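2023-07-21

Reading corner at Standside, second pass. Blair Purves wants the tables settled before the November stock arrives, so I went through the round ones and the armchairs again. Table height is 636 mm against a seat height of 400. Fine for a cup, low for writing.
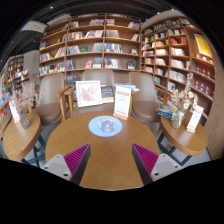
Dried flowers stay. They need no water and shed less than I had assumed. Vases go to the middle of a table or well back on it, never at the rim. Sign cards stand upright on the tables. The blue coaster is the Dotine one, 184 mm across. I would order more.

Spacing is the weak point. The narrowest gap I taped between a chair arm and a table edge was 254 mm, and a person with a bag will not fit through that sideways.

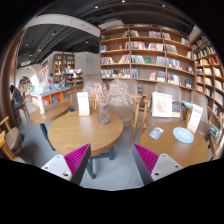

Ksawery Czerwiński prefers fewer chairs. I prefer smaller side tables. We left it open. Floor is bare concrete, so felt pads on all chair legs, Imrie type, the thick ones. Still to measure: the pedestal base.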